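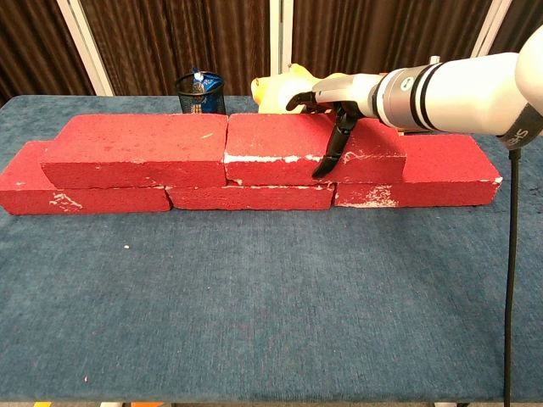
The case for the garden wall you will never finish

My neighbors in Mirham have all bought the same fence. It comes in gray panels, snaps together in an afternoon, and looks from the sidewalk like a row of filing cabinets waiting for a bus. I have nothing against it except that I have to look at it.

What I want is a brick wall, two feet high, holding back nothing in particular. I have wanted it since April, when I brought home 200 used bricks from the salvage yard on Pratine Road. The man there offered me 400 for a better price apiece, and I laughed at him, and I now know why he laughed back.

Old bricks come with old mortar. You can chip it off with a hammer and bolster, and on a good Saturday I clean 56 before my wrist resigns. There is a school of thought, led in our house by my sister-in-law, Shirley Whitlock, that you should leave the white marks on because they have character. Shirley has never tried to lay a level course on top of character.

Still, I'd take them over new ones. A running bond, each brick sitting across the joint below, is about the only piece of engineering I can explain to a child without looking it up. Stack five on a table, three down and two up, and you have the whole idea. Everything after that is lifting.

The fence people tell me their panels are guaranteed for years and never need attention. I believe them. I just can't see spending a weekend with something that doesn't need any. My wall is one course high at present, and the cat has started walking along it as if it were done.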